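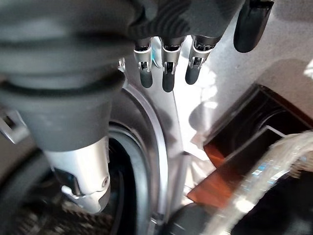
How long can I leave sourdough starter in the fridge without feeding it?

A month is fine for most starters, as long as it was healthy when it went in and you give it a few feedings before you bake.

tonditz60
Posted March 25, 2026
Asking because I'm going to see my sister and will be gone a good while. Mine is half rye, half white, and I keep it in an old Mota jam jar. It has never gone more than 9 days without food and I'm nervous!

averoloso
I'd say longer than a month, easy. I forgot one behind the pickles all winter and it came back after 3 feedings. The gray liquid on top is just hooch -- pour it off or stir it in, I stir it in.

Clotau
Please don't stir it in after that long. It makes the bread taste like nail polish remover (ask my kids). Pour it off, scrape down to the clean part, and start over with a spoonful from the bottom.

averoloso
I like mine sour, so we're never going to agree on that one.

C. Vilela
Make it stiff before you go. I work in flour until it's like Play-Doh, 60 grams of starter and as much flour as it'll take, and it slows way down. My neighbor Arnaldo dries his on parchment and keeps the flakes in an envelope, and he's brought it back twice that way.

Clotau
Second the stiff starter. Loose lid though, not screwed tight.

nerklow954
I screw mine tight and nothing has ever blown up. The fridge is cold, it hardly makes any gas. If you see pink or orange streaks when you get home, toss the whole thing, don't try to save it.

tonditz60
Okay, going with stiff, and I'll dry a little on parchment too in case. Does it matter if I use rye or white for the stiff one?

C. Vilela
Either one. I use white, only because rye gets so sticky I end up wearing it -- feed it rye again when you're back.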